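Plullier Bench Cell - Set-Up Guide

Section 4: Setting Up the Sorting Bin

This section covers the two-compartment bin and the first clearing run. Finish Section 3 (arm and hose connections) before you start.

What to expect: the cell is made for one small chore, moving mixed household items out of a bin. It does not tidy a room. Cups and blocks are good first items. Soft or shiny packaging is harder, and you should plan to step in at times.

1. Place the bin on the tabletop with the larger compartment facing you.

2. Fit a spring clamp on each outer side of the bin. Pull gently on the front wall. If the bin shifts, reset both clamps.

3. Check that the hoses and cables can follow the arm without catching on the bin wall.

4. Put the loose items in the front compartment. Leave the rear one empty. 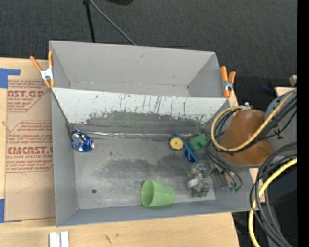 Figure 4-2. Front compartment loaded, gripper lowered beside the cup.

5. Open the Setow control screen and choose Clear Bin. Set the retry limit to 2 for the first run.

6. Press Start and stand back. Keep the stop button within reach.

CAUTION: Do not reach into either compartment while the arm is powered. Press Stop and wait 90 seconds before moving an item by hand.

Note: Scratches and scuffs on the divider do not call for a new panel. Replace it if it is cracked or has a raised edge that can snag a cup.

7. When the run ends, read the list of missed items. Flat strips and crumpled foil often end up on it - take these out by hand and run the cycle again.

Note: A person can still empty this bin faster than the cell can. Use the cell for long, repeated runs where speed matters less. Inspect the gripper after every 1000 picks.

For clamp part numbers, see Section 9.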